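The Inventory at Prarcombe

The agreement with the landlord ran to 62 numbered lines, and the kitchen took up most of them. The tenant read it at the table on the morning of 19 December 2020, with the heating on its lowest setting and a pencil laid parallel to the page. The flat was to be handed back by noon. Each line had a box for condition on arrival and a box for condition on departure. The first column had been filled in by someone from Drokex Lettings, in capitals, with a blue pen that had failed partway down and been replaced by a black one.

Line 1 was the table. On arrival: GOOD. The tenant ran a palm along the grain from front to back, then crossed it from left to right. There was a scratch. It could be felt with a fingernail and seen only when the head was held low. The agreement allowed for fair wear, which it defined as marks not exceeding the width of a coin, without saying which coin. The tenant wrote GOOD, ONE SCRATCH, and initialled it.

Line 2 was the chairs. They were sound. Line 3 was the blind, which had never been sound, and this had been noted on arrival in blue.

The cups began at line 14. The method was the one used for everything else. An item was taken from the cupboard, washed if it needed washing, dried with the white cloth, and stood on the table with its handle facing right. It was then compared with the list. If it agreed with the list it went back to the cupboard. If it did not agree, it stayed where it was.

By half past nine, two cups had stayed where they were.

The first was a mug. The list gave one mug, plastic, GREEN. The mug on the table was plastic and it was light blue. In September it had been on the draining board when the tenant moved in, and it had been used every day since for tea and on two occasions for measuring rice. It had not changed colour in that time. The tenant held it to the window, then under the lamp. Under the lamp it was somewhat nearer to green. The tenant wrote BLUE (SEE OVER), and on the back of the sheet wrote a paragraph of four sentences on the matter, with the last one crossed out.

The second was a clear cup with a wide mouth, moved to the shelf beyond the table, and it was on no line at all. It had come from Ponce, the cafe under the railway arch, on the night the lights failed along the whole of Plosness Road. Someone had carried water home in it. There had been two people in the flat then, and the agreement had been in both names. A line had since been drawn through one of them, and that had been initialled too.

The tenant considered the options. The cup could be packed, in which case the boxes would have to be opened, as they had been taped the night before. It could be thrown out. It could be put in the cupboard behind the plates, where the next inventory would find it and give it a number.

The tenant washed it a second time and dried it. 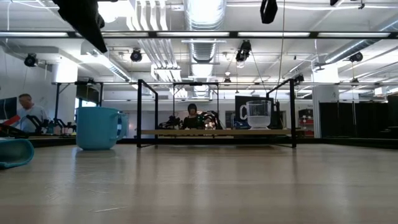
What is to be done with an item that is not on the list?

It is to be removed by the tenant before the keys are returned, or it passes to the landlord without payment. This was clause 9, and it was clear enough.

The remaining lines took forty minutes. There was a kettle, with scale. There was a drawer of cutlery, one fork over. The oven had been cleaned on Thursday and had not been used, and supper that night had been bread. At line 62, which was the doormat, the tenant signed the sheet, dated the signature by writing AS ABOVE, and put the pencil in a coat pocket.

The boxes went down to the van in five trips. The keys went into the envelope Drokex had supplied, and the envelope was sealed and put through the slot in the hall.

On the front seat of the van, between the road atlas and a loaf, the clear cup was held upright with a rolled sock. The meter said 1031 miles to the next service. The tenant checked the mirror, signalled, and pulled out towards the coast road.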